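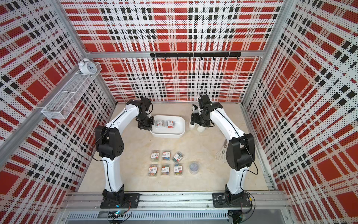 Elba Fuentealba wrote to ask whether the small supplies should go in before or after the hooks and shelves are up, and my answer is after, every time, even if you are itching to get the paper clips lined up (I always am!).

Section 4: Stocking Your Hosik Desk Nook
By Liviu Roman
October
6 minute read

By now your panels are standing and your corners are square, so the pleasant part can begin. Put the kettle on and take your time with it.

1. Wipe the floor and the walls with a barely damp cloth. Plaid panels hide dust wonderfully well, so go over them twice, and run a dry corner of the cloth down the seam where the two walls meet.

2. Check the trim strip along the foot of each wall. It should sit snug, with no screw head standing proud.

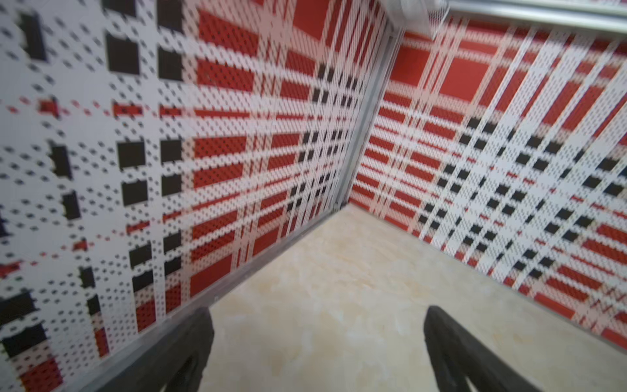

3. Tighten any loose screw by hand, a quarter turn at a time, until it stops moving.

CAUTION: Please don't use a power driver on the trim. It bends easily, and a replacement strip (part 3154) has to be ordered.

4. Set the tray against the back wall and leave 40 mm behind it for your fingers.

5. Bring in the paper clips. Square boxes sit happily in rows with their labels facing you, and round tubs do best at the end of a row, where they won't push the others crooked.

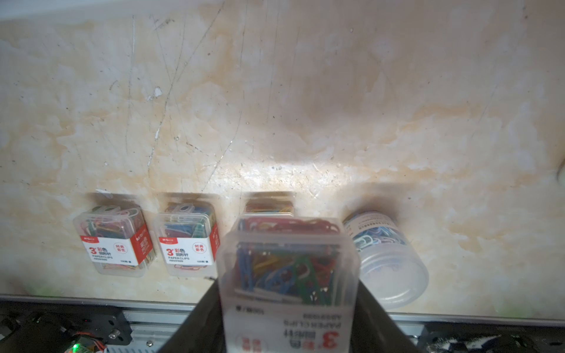
6. Press each lid until it clicks, then tip the box gently over your other hand. If a clip drops out, press again.

NOTE: Old water stains and scratches on a work surface do no harm to the boxes. A sheet of Lirnura liner, trimmed to fit, will cover them if they bother you.

7. Keep scissors closed and flat, to the side you cut with. A clock is nice on the upper shelf, where it leaves the floor free for your work.

Comments

Costache_home: Step 4 saved my knuckles. Could you add the gap to the drawing on page 146 as well?

Elba Fuentealba: Thank you, Liviu! Hooks first, then. I had it all backwards and will be starting over this evening.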